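Home Projects Build Notes FAQ Contact

The Rees Paper Sorter: Your Questions

We get a lot of mail about Rees, the robot arm that Mabli Edwards and I are building in the shared workshop at Stedlow, and many of the same questions come around again. I have tried to answer the popular ones properly, so pour yourself something nice and settle in.

What is Rees supposed to do?

Rees is meant to take a messy heap of printed pages and put it back into a neat stack. My aunt left us 3442 pages of seed lists when she closed her nursery, and after one long evening with them we thought, well, there must be a kinder way to do this!

Why not just use a sheet feeder?

We did try! A feeder is a lovely thing when the pages are already square and facing the same way, and ours never are. The loose ones are the trouble. 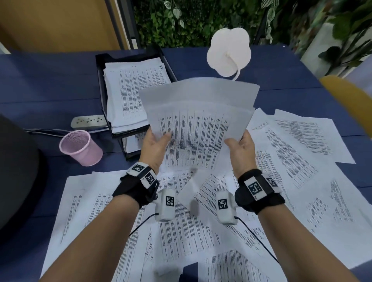
Getting the pages into a feeder is most of the job, and it is all done by hand. You gather, you turn, you tap the edges and you start again. A fanned handful like that one, with the top edges bending back, would jam our old feeder before you could reach the switch, and the sheets still lying on the desk point every which way. That gathering step is the part we want Rees to learn, and it has taken up most of our time since July.

Can it pick up one sheet at a time?

Sometimes, bless it. Thin paper clings to its neighbors, and Rees can't yet feel whether it has one page or two. Mabli cut new fingertips from soft rubber, and they helped more than all my clever code did.

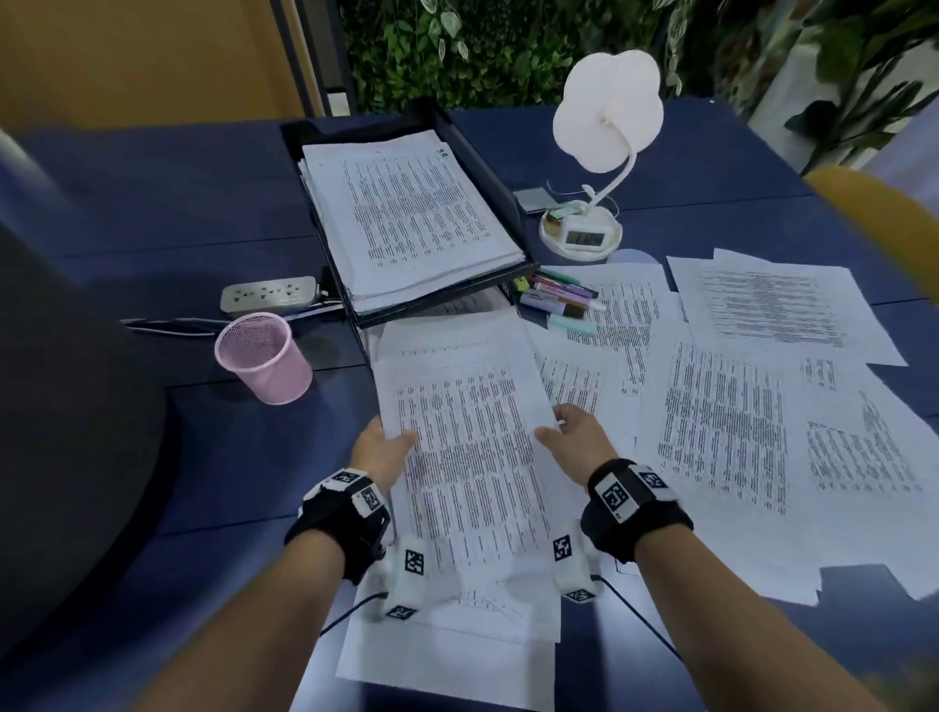 People are so good at this that it is hard to slow down and notice how. I had written the first grip as a flat pinch, straight down, and it failed more often than I care to admit. A hand does something gentler - look at the right one, pinching just the edge and lifting a little so the page curves, with the left spread over the print on the other side. Our second grip copies that curve, and so far we much prefer it.

What does it run on?

A secondhand computer and a motor board called the Cloverix, which Mabli designed herself. She will happily talk to you about it for as long as you can stand.

How fast is it?

Slow! On a good evening it gets through up to 90 pages an hour, with one of us sitting beside it.

Can I build one?

Please do. The drawings are on the Build Notes page, and if you get stuck, write to me (Seren Hughes) through the Contact page. I do answer, though it may take me a little while.

Related
Soft Fingertips, Second Try
Cloverix Board: Wiring Notes
Open Evening at the Kanville Workshop
What We Learned from the First 1000 Pages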